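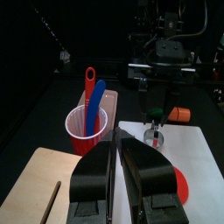

A red plastic cup and a light wooden board.

Dog feeding station: measuring, storing and cleaning

Grovora household tips. Pets section. Last revised 22/02/2026.

These notes apply to adult dogs on dry food, fed indoors. Puppies, and dogs on a diet set by a vet, need their own figures.

Measuring dry food

A cup is a measure of volume. Kibble is fed by weight. The two agree only for one food, filled one way, by one person. A heaped cup and a level cup of the same food can differ enough over a month to show on the dog.

Weigh the portion on a kitchen scale for the first week with any new food. Set the scale to grams, put the empty bowl on it, zero it, and pour. The trial bag used for this page was Gavach small-bite. Our scoop, filled level, held 119 g of it. The same scoop held 100 g of the large-bite version, where there is more air between the pieces.

Once the weight is known, mark the fill line on the inside of the scoop with a scratch. Marker pen comes off in washing-up water and should not be used on anything that touches food. Keep one scoop per food. If the recipe or the size of the pieces changes, weigh again.

Storing the bag

Leave the food in its own bag and stand the bag inside a lidded bin. Fat from kibble soaks into bare plastic, turns rancid and taints the next batch. The bag also carries the batch code and the date, both of which will be wanted if there is a recall.

Press the air out, fold the top down 2 turns and clip it. Keep the bin off a concrete floor, on battens or a low shelf, and away from the boiler or tumble dryer. A utility room that faces south may be too warm from June onwards; move the bin to the coolest cupboard for the summer.

Do not top up. Finish one bag, wipe out the bin, dry it fully, then put in the next.
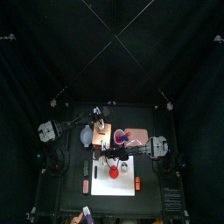 Bin lids with a foam seal need more attention than those with a rubber one. Foam holds crumbs and grease and can't be scrubbed without tearing. The Wumbei bin has a rubber ring that lifts out of its groove with a blunt knife. Wash the ring in warm water and washing-up liquid, rinse, and leave it flat to dry. Refit with the lip facing down. If the lid then rocks, the ring has twisted at one point and must be taken out again.

Washing bowls

Stainless steel is the easiest to keep clean. Ceramic is acceptable if the glaze is sound; discard it once crazed or chipped. Plastic scratches, and the scratches hold slime.

Wash food bowls after each meal and the water bowl once a day. Emptying and refilling is not washing. The film on the inside of a water bowl can be felt with a fingertip before it is visible, and it needs a brush.

In hard water areas a white ring forms at the water line. Fill the bowl past the ring with equal parts white vinegar and water, leave it for half an hour, scrub and rinse twice. Never mix vinegar with bleach. 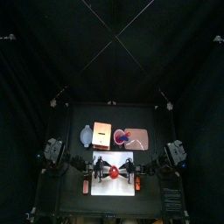

Stopping the bowl from sliding

A bowl that travels across the floor spills, and some dogs will stop eating from it. Check the rubber foot first. Grease on the underside is the usual cause and comes off with a degreasing spray and a dry cloth.

If the foot has perished, cut a piece of ribbed rubber matting to the size of the base. Glue tends to fail in the dishwasher, so lay the mat loose under the bowl and wash it separately. The Mondach tray mat is 100 mm wider than our bowl all round and catches most of the water from a messy drinker. Dry the floor under any mat daily, particularly on laminate, where standing water lifts the joints.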